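Grendale Facilities Help Desk
Ticket 1424
Subject: Slippery film left in pink wash tub after rinsing
Category: Utility room / cleaning supplies
Opened: 2026-06-28
Opened by: Anel Hendricks
Assigned to: Supplies desk
Priority: Normal
Status: Closed

Request

The pink plastic tub in the second floor utility room keeps a slippery film after it has been washed and rinsed. We use it for hand washing cloths and aprons that can't go in the machine. I noticed it when a clean apron came out of the final rinse feeling waxy, and when I ran a finger around the inside of the tub it slid as if I had soap on my hand.

I rinsed it again with plain water and it was a little better. By the next morning it felt the same as before.

We changed detergent in January, when the old kind stopped coming. The new one comes in a large yellow container and it lives on the table next to the tub. The film may have started then, but I can't say for sure. Other people use the room and not everyone reports things.

What I need to know:
Is the tub worn out and should we replace it?
Are we using too much of the yellow stuff?
Is the yellow stuff even meant for fabric? The label is in Chinese and none of us on this floor can read it.

Anel Hendricks

Supplies desk, first reply

Thanks. Please tell us how you measure the detergent, whether the tub gets filled from the hot or the cold tap, and whether anything else gets washed in it (dishes, paint brushes, floor cloths).

Don't throw the tub out yet. A film on plastic is usually something sitting on the surface, and the replacement would end up the same way.

Anel Hendricks, reply

Answers below.

Measuring: we don't, really. There used to be a cap with a line on it that went with the old bottle, and it got lost. People pour until it looks right.

Tap: cold mostly. The hot takes nearly 10 minutes to come through on our floor - that's a separate ticket and I'm not raising it again here.

Other uses: officially no. I have seen a coffee mug in it.

I put a little clean water in the tub and left it standing beside the container.
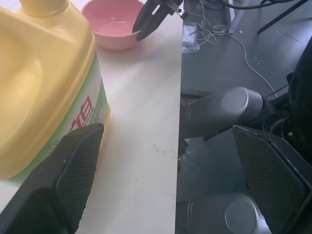 Attachment 1: yellow jug and pink bowl on the utility room table, clear water in the bowl.

You only get part of the writing. The big red characters are the product name, I assume. The small green and red print next to them is what I would like somebody to read, and it's too small from there. I'll try to copy it out tonight if that helps.

Supplies desk, second reply

No need to copy anything by hand. We looked at the order record on our side. The January order went to Drurnitz, who supply all of the Grendale building, and was entered only as "liquid cleaner, large, yellow." The line doesn't say whether it was meant for dishes or laundry, and the two were on the same sheet. It's possible that the kitchen on the ground floor has yours and you have theirs.

Dish liquid would explain a good deal. It foams more, it takes more rinsing, and some kinds have hand-softening ingredients that cling to plastic.

We have asked Drurnitz which item number went to which floor. While we wait, please do the following and write down what you find.

Step A. Empty the tub and wipe the inside with a dry paper towel. Look at the towel and feel it. A greasy towel means buildup. A clean towel and a tub that still feels slick means the plastic itself may have gone soft or polished.

Step B. Wash the tub with warm water and a splash of white vinegar and leave it to stand. Rinse in cold water, twice. Let it dry upside down.

Step C. Don't put anything from the yellow container in it until it has dried fully. Then check again with your finger.

Step D. If it passes, do one load with a measured dose, one level tablespoon to a half-full tub, and check again afterward.

Anel Hendricks, reply

Step A done. The towel came away with a slick patch where I had wiped the lower wall. The bottom wiped nearly clean, which surprised me. I would have expected the reverse.

Step B done, with vinegar borrowed from the ground floor kitchen. I left it through lunch. The water went slightly cloudy. I scrubbed the wall with the soft side of a sponge and not the green side, as I didn't want to scratch it.

Step C will have to wait until tomorrow.

While I was in the kitchen I looked under their sink. They have a large container too, a different color, with English on it, and it says dish soap in plain letters. So if there was a swap it didn't go the way you thought. They also have nothing yellow. Make of that what you will.

Supplies desk, third reply

Useful, thank you. That rules out a straight swap. It doesn't rule out Drurnitz sending everyone dish liquid in different packaging, so we still want the item number.

Is there any other text or code on the container that you can get at? A number on a sticker, a stamp on the base, a barcode. Drurnitz can look up a barcode faster than they can look up an order from January.

Anel Hendricks, reply

The tub is in the way of part of it, sorry to whoever has to squint.

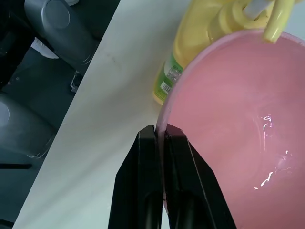 My main worry is still the film, and I would like us not to lose track of it while we chase the paperwork. The aprons are the ones we wear in front of visitors, and if they feel waxy they also hold a smell. On the code question, there is a small white barcode patch on the green part of the label, set at a tilt, and my phone should be able to read it if I move the tub out of the way and turn the container toward the window. I'll do that and paste the digits into the private notes. You can also see some shiny squiggles on the inside of the tub. I can't tell from the picture if those are water or the slick coming back, so I wouldn't go by them. I'll go by the finger test.

Supplies desk, fourth reply

Agreed on the finger test. Light on smooth plastic will give you a shine either way.

Digits received in private notes and passed to Drurnitz.

Drurnitz, reply forwarded by supplies desk

The code matches a concentrated laundry liquid. It is suitable for hand washing. It is a concentrate and needs to be thinned before use, and the dose for a basin is small. The item it replaced was not a concentrate. We should have sent a sheet in English with the first delivery and will send one now. Please let us know how many floors have it.

Supplies desk, note

So the product is fine for aprons and cloths. The dose is the problem. If people were pouring the same amount as with the old bottle, they were using far more than needed, in cold water, which doesn't help it dissolve. The extra stays on the plastic, mostly along the wall where it gets poured, and comes off onto the next thing washed. That fits with what Anel found on the towel.

We checked the other floors. Four utility rooms have the yellow container and all of them were pouring by eye. Only the second floor had reported anything.

Anel Hendricks, reply

Step C: dry overnight, upside down on the rack. No slickness on the wall or the base. There is a rough spot by the rim that I think was always there.

Step D: did one load with a level tablespoon thinned in a mug of warm water first (a clean mug, mine). One rinse, then a second. The apron felt normal. The tub felt normal too, apart from a trace down near the bottom, and that went with the second rinse.

I've kept going with that amount for seven loads now, with no film. One of those was done by somebody else who I think used more than the tablespoon, and I could feel it slightly afterward. It rinsed out.

So the tub stays. Please don't send a new one. What I would like is a measuring cup that is tied to something, or a smaller bottle we can fill with the thinned mix so the big container doesn't have to be lifted at all. It's heavy when full and people tip it, and that's half the reason too much comes out.

Supplies desk, fifth reply

Small refill bottles can be ordered from Kinberg, and we have asked for one per utility room. They come with a flip top. Please mark the bottle with what's in it and the mixing amount as soon as it's filled. Plain masking tape and a laundry marker will do.

The sheet from Drurnitz has arrived. We've put a copy in the internal mail for you. Please tape it up at eye level over the table. The inside of the cupboard door won't do, it won't get read there.

For the tub: vinegar wash once a month, soft sponge only, store it upside down. No mugs.

Anel Hendricks, reply

Sheet is up. Bottle not here yet. Using a mug with a piece of tape on it until then.

The mug from before was not mine, by the way. I gave it back.

Supplies desk, resolution

Cause: concentrated laundry liquid used at the dose of the earlier, weaker product, with cold water and too little rinsing.
Fix: tub cleaned with vinegar, dose cut to one level tablespoon thinned in warm water, rinse twice.
Parts replaced: none.
Still open: refill bottles from Kinberg, tracked under the supplies order and not under this ticket.
Other floors told by email.

Reopened by Anel Hendricks

Only to say the bottle came and the flip top leaks when it's laid on its side. Fine standing up. You can close it again.

Supplies desk

Noted on the Kinberg order. Closed.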